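Last updated: March 13, 2024

I finished Yaw Quartey's new story collection, Grorkilen, last night, and I have a grumble. Not with the stories (they're lovely, go and buy it!) but with the notes he's put after each one, telling us where the idea came from.
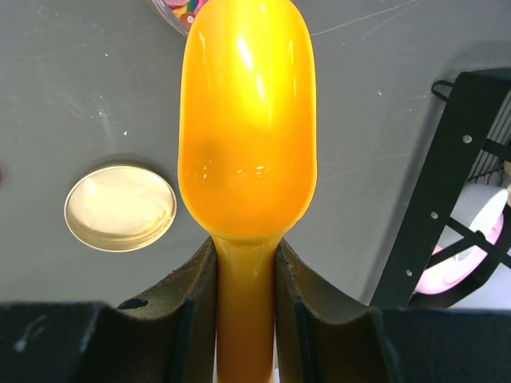

I used to skip notes like these. Now I read them first, like a fool, and then "Dogbe" is spoiled because I already know it's his uncle's house and the thing in the cellar is grief. I'd have had so much more fun being scared of the cellar!

Roald Dahlgren did 12 stories in Stoson with no notes at all, and I'm still arguing with my sister over what happens in two of them. I think the ferryman's dead. She thinks I'm daft.
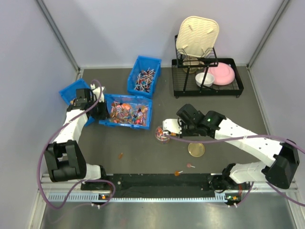 Two robot arms and a blue bin of candy.

If writers must explain, put it on the website, or stick it all at the very back where I have to go looking. I'd still peek, mind.

Recent posts
Bindex, 600 pages later
Why I gave up on prologues
My March reading pile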